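**Folding striped knits with fleece lining: flat, or rolled?**

Forum: Household / Laundry and Storage

---

**demyd_f** wrote:

Hello all. I have a question which maybe is small for you, but in our flat it became quite a big one.

I own a striped knit top, dark and cream stripes, with a soft lining inside. I bought it in Hobart for the winter and I like it very much. The problem is the folding. When I fold it like a normal jumper (sleeves to the back, then in half, then again in half), it becomes a thick block and after ten minutes the block opens by itself. In the drawer it takes the place of three T-shirts. When I roll it, the stripes get a wave in them and the wave stays until I wear it the whole morning.

My flatmate says I should hang it. I was always told that knits must not hang, the shoulders will grow points.

So please, how do you fold a lined knit? I have one chest of drawers, inside depth is not big, and no space in the wardrobe.

---

**till.janssen** wrote:

Hang it. A lined knit is not the same as a plain knit. The lining carries part of the weight, therefore the shoulders do not stretch so much. I have hung mine on a wide hanger for two winters and there are no points.

---

**noel_c** wrote:

Sorry Till but I don't agree. It depends on how the lining is sewn. If it is attached only at the neck and the hem, then the knit outside is free to go down and the lining stays where it is, and then you get a little bag at the bottom. It happened to my good grey one. I would never hang it again.

Demyd, the trick for me was to fold in three and not in half. Lay it face down, bring the left side to the middle, bring the right side over it, then fold the length in three also. With halves you always have all the thickness at one edge, and this edge pushes the top layer up. With thirds it is more equal.

---

**till.janssen** wrote:

> then you get a little bag at the bottom

I can accept this for cheap ones. Mine is a Lysenko, the lining is quilted through.

---

**noel_c** wrote:

Then yours is a different garment from the one he asks about.

---

**hoklam_h** wrote:

Good afternoon everybody. I worked 6 years in a small clothing shop in Burnaby, so I folded more jumpers than I want to remember. Some remarks:

1. The table is more important than the method. On a bed everything sinks and you can't press the air out. Use a kitchen table, wiped and dry.
2. Before the first fold, put your hand inside and pull the lining straight. If the lining has a bunch somewhere, the bunch will be in the middle of your parcel and it will never lie flat.
3. Stripes are your friend! Look at the side fold. If the stripes of the upper layer sit on the stripes of the lower layer, your fold is straight. With a plain colour you must guess.
4. Press with the forearm, slowly, from the fold to the open side. Pressing with only the palm makes a valley.

About hanging I am with Noel. We had a rule in the shop that anything heavier than a shirt goes on the shelf.

---

**demyd_f** wrote:

Thank you Noel and Hok-lam. I tried this evening on our bamboo table, which is the only proper flat thing we have. The thirds are better than my halves, it's true. But I don't manage the inside part. When I turn one layer over the other, the lining comes out and makes a roll, and the outside looks tidy only from one side.

Also is it normal that it stays so high? I expected something like a shop shelf and I got a loaf of bread.

---

**hnat.naz** wrote:

I have the same trouble with fleecy linings, the layers are gripping each other and you can't slide them. What helps me is to lift the layer completely, and put it down again in the new place. Never drag.

Also I would ask if you really need it small. I used to put everything in those vacuum bags (mine were Jerar, a big set for the whole family) and in spring the knits came out like cardboard. Now I make one loose fold and leave it on top of the chest, in a cotton pillowcase. Not so beautiful but the thing is alive.

---

**hoklam_h** wrote:

Hnat, a pillowcase is a good idea against dust but on top of the chest the sun will eat the colour, especially the dark stripe. At least put it on the side away from the window.

Demyd, can you show us how it looks when the lining comes out? It's difficult to advise only from words.

---

**demyd_f** wrote:

Yes, of course. Doubled over, and also in the bunched state: 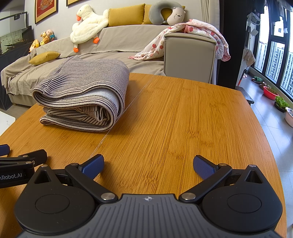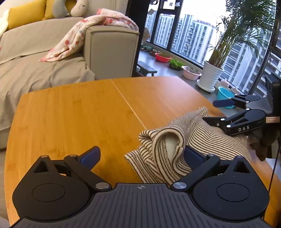 I should add that the label says wash cold and dry flat, nothing about storing. And my drawer is shallow, so whatever I do, it must not be a loaf. If somebody knows a way to keep the lining inside during the second fold, I would be grateful. I tried to hold it with a clothes peg, but the peg leaves a mark in the knit.

---

**noel_c** wrote:

No pegs please! Turn the whole thing inside out before you fold. I am serious. Then the fleecy side is outside and the knit side is inside, and the knit slides much better on itself. You lose the view of the stripes in the drawer, but it stays clean, and the outside doesn't catch on anything.

---

**till.janssen** wrote:

And how does he check the straight line, if the stripes are inside? Hok-lam's point 3 is then finished.

---

**noel_c** wrote:

You use the side seam. Every jumper has one.

---

**hoklam_h** wrote:

Not every one, some are knitted in the round. But with a sewn lining probably yes. I would try both ways, it costs only some minutes. In the shop we didn't turn things inside out because customers want to see the front, but at home there is no customer.

For the height: after the last fold leave it on the table with a heavy book on it, a flat one, for a quarter of an hour. Not overnight, or you will have a hard line across the chest.

---

**hnat.naz** wrote:

A book is OK for the knit but I would be careful for the fleece, it goes flat and then it is not so warm. A small tray with a folded towel on it is softer.

---

**demyd_f** wrote:

I made it inside out, in thirds, with the tray. It goes in the drawer now and the drawer closes, if I push a bit. The side seam exists, so Noel was right about mine.

Till, my flatmate read your answer and he is very happy that somebody is on his side. He offers me one hanger. I said I will think about it until March.

---

**till.janssen** wrote:

Take a wide one, with rounded ends. The thin wire ones are really bad for everything, there I agree with the others.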